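Chamado 3385 – Pinça manual perde abertura durante a gravação
Projeto de alunos Drestitz / bancada de frutas
Aberto por: Colm Conneely
Responsável: Sinéad Brennan
Data: 17/12/2020
Estado: em observação

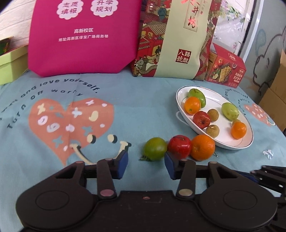 Fig. 1 – Pinça diante da maçã, entre a fruta verde e o cítrico. Prato ao fundo.

Sintoma
A leitura de abertura cai a zero por alguns quadros com os dedos ainda afastados. Ocorre na tarefa "transferir fruta para o prato". Nas tarefas com blocos não foi reproduzido.

Ambiente
Software de captura Dunne, versão de outubro. Registro local, sem rede. Almofadas azuis nos dois dedos.

Registro
1. Colm: falha em 2 episódios de um lote de 13. Reiniciar o Dunne não alterou o resultado.
2. Sinéad: cabo do codificador substituído. Falha persiste.
3. Sinéad: recalibração com dedos fechados e abertos. O valor máximo ficou em torno de 1000, dentro do esperado. Falha persiste.
4. Colm: o erro só aparece com o punho girado para a direita. Com a pinça reta, sem ocorrência.
5. Sinéad: conector da placa Inico com folga no encaixe. Reencaixado e preso com abraçadeira. Lote repetido com maçã e cítrico, sem quedas.
6. Colm: falta repetir com os longans. São pequenos e exigem fechamento quase total, faixa em que a leitura já era ruidosa antes deste chamado.

Causa provável
Mau contato no conector, sensível à rotação do punho.

Pendências
- Descartar os episódios afetados antes do envio à equipe de Witville.
- Pedir conector com trava. Colm verifica o estoque.
- Manter a mesma toalha e a mesma posição do prato até o fim dos testes.
- Anotar o ângulo do punho em cada nova ocorrência.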